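Let the students do the boring task

The robotics club at Cladwood has argued for two years over what its spring project should be, and I have been on the losing side both times. I mentor there on a part-time basis. I think the students should keep doing breakfast, and I want to set out why, as the question is coming up again in August and the people who want to change it are louder than I am.

The breakfast task is simple to state. A robot arm has to move slices of toast between a toaster and a rack on an ordinary tabletop. There are other things on the table too, and they change from session to session. The arm may not knock them over. A team gets 18 minutes, and points come off for dropped bread, bent racks and anything a person has to reset by hand.

The case against it was put to me by Tarek Majali, who coaches the Skiltia team and whose students usually beat ours. He says toast does not bring in new members. At the open evening, parents walk past the toast table to look at the machines that throw balls. He is right about the open evening. A ball launcher makes noise and you can tell from across the gym whether it scored. Toast is slow, and most of what goes well in it is hard to see from three feet back.

I still think the launcher teaches less. With a launcher, the students build one mechanism, tune it for one kind of ball, and spend the last month driving practice. The ball is the same every time. It does not crumble. Nearly all our students who came through the launcher years could tell me what motor they had used, and very few could tell me why a run had failed. They said it "missed" and adjusted a number.
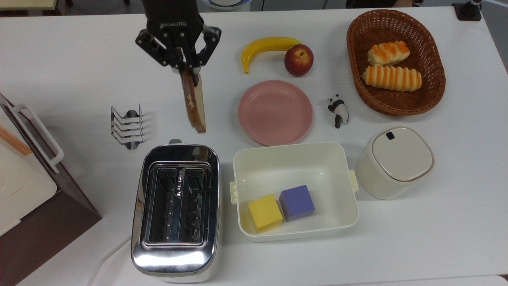 Bread makes them ask better questions. How hard can you close two fingers on a slice before it breaks? Where should you hold it, if you need the bottom edge free to go into a slot? What does the camera make of a polished steel toaster that throws back every light in the room? Our second-year group spent most of a winter on that last one. They tried changing the lamps and they tried moving the table. In the end they wrote a check that compares two views before the arm commits, and it was the best piece of code the club has produced. I did not suggest it.

The same goes for the rack. Wire is thin and shiny, and the gaps between the loops leave little room for error. A slice that comes in at a slight angle will catch. The students learned to look at the angle of the bread in the fingers as a separate problem from the position of the arm, and that is a distinction I have had to explain to adults.

There is a fair complaint about money. A good gripper costs more than a club can raise on its own, and the schools that have one have an advantage. Clomness lent us time on theirs, and without it we would still be using a claw made from kitchen tongs. If the task stays, the hardware should be shared, with every team booking hours on the same arm. I would give up our extra hours for that tomorrow.

There is also the matter of record keeping, where I will admit the breakfast task has been run badly. Last season we asked each team for 200 logged attempts. One team turned in 500 and had plainly not looked at any of them. The number rewards the wrong habit. I would ask for fewer attempts and a written paragraph on each failure, in the student's own words, and I would score the paragraphs.

The other proposal on the table is called Toma. It is a maze race with a cash prize, and it comes with a kit and a printed manual. The kit works out of the box, which is my main objection to it. Our students can follow a manual already. What they get very little of at school is a problem where the grown-ups in the room do not have the answer — and with toast, most days, I do not have it.

So I will vote for breakfast again. If it loses, I will help with the maze, and I would like to keep the table set up in the back for anyone who wants to stay late.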